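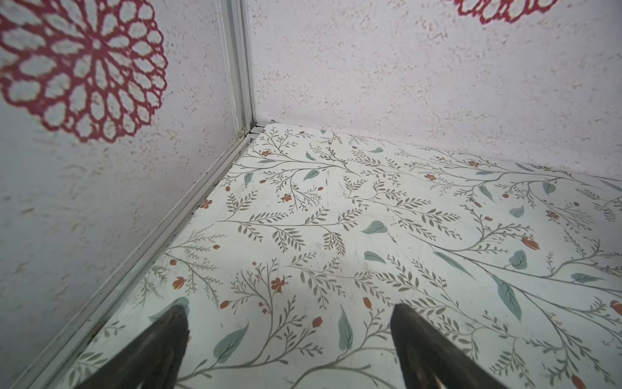
Eduardo Dimaculangan wants to know whether the planner will run on the old laptop under his bench, and whether he has to learn a whole new way of writing motions first. Yes to the first and mostly no to the second! Those two come up so often that the rest of this page grew out of them.

Bitar: frequently asked questions

What does Bitar do?

Bitar is the software layer between "the arm should go over there" and the stream of joint targets that gets it there. It has a planner, a perception module for wrist cameras, a controller and a replay viewer. You can use all four or just one. Plenty of people start with the viewer and never touch the rest for months, and that's fine with us.

Which computer do I need?

Anything with four cores and a recent Linux will handle planning and control. Perception is hungrier. Without a graphics card you'll want to set the camera to the small preset, which still gives you usable pose estimates for most tabletop jobs.

Why does the arm pause before every move?

It's waiting for a plan. The default time budget is 955 milliseconds, and the planner will happily use all of it looking for a shorter path. Drop plan_budget in your settings file and you'll feel the difference right away. Go too low and you'll start seeing "no path found" near walls and corners.

My workspace has walls. Do I need to model them?

Please do. The planner only avoids what it has been told about, and the wrist camera isn't a safety device. Each wall can be a flat box in the world file, and a rough measurement is plenty if you leave some margin. The frame rails and corner posts count too - people model the panels nicely and then clip a fingertip on the metal holding them together.

Does a patterned floor confuse the perception module?

It can go either way, and we love this question. Feature tracking likes a busy print. There's lots for it to grab on to, so the estimate of where the wrist is stays steady even on slow moves. Segmentation has a harder time, especially when the object shares its colours with the print. A flower on the floor and a small red part can look very similar to a model that has only seen plain tables.

Two things help. Record a background pass (run bitar-sweep with the workspace clear) so the module has something to compare against. Then turn on the height check, which throws out anything that sits flat at floor level. Repeating patterns can also fool the tracker into jumping across by one repeat. If your pose estimate hops sideways by the same distance each time, that's almost certainly the cause, and the repeat_guard option was written for it.

The fingers show up as an obstacle. How do I stop that?

Run the self-mask tool. It opens and closes the gripper, works out which pixels move with it, and saves a mask for every opening width. Rerun it if you swap fingertips or bump the camera. Dark, slightly shiny fingers sometimes leave a thin rim outside the mask, so grow it by a few pixels if you see phantom points hugging the edges.

What does error 1415 mean?

The camera clock and the controller clock have drifted apart. The arm stops because it no longer trusts what it sees. Restart the sync service, and if it comes back within the hour, check whether your camera is sharing a USB hub with something greedy.

How fast is the control loop?

The low-level loop follows whatever your arm's driver supports. Camera corrections come in at 40 hertz and get blended in between, so you won't see the arm twitch with each new frame. If you do see twitching, lower the correction gain before you blame the camera.

Can I replay a failed grasp?

You can, and it's my favourite part of the whole project. Every run is saved with its camera stream, its plans and the ones the planner rejected. Scrub back to the moment things went odd, change a setting, and replan from there without powering up the arm. Kęstutis Lukoševičius wrote the first version of the viewer in July, and it has caught more bugs than our test suite.

Do logs from version 10 open in version 11?

Yes, after a one-time conversion. Run bitar-convert on the folder and keep the originals until you've looked through a few.

Is there anywhere to try it in person?

The Irotville and Stevport groups both run open evenings from 6:30 pm. Bring your own world file if you have one.

Where do I report a bug?

Use the tracker and attach the run folder, even if it's huge. A log with a one-line note beats a long description without a log every time.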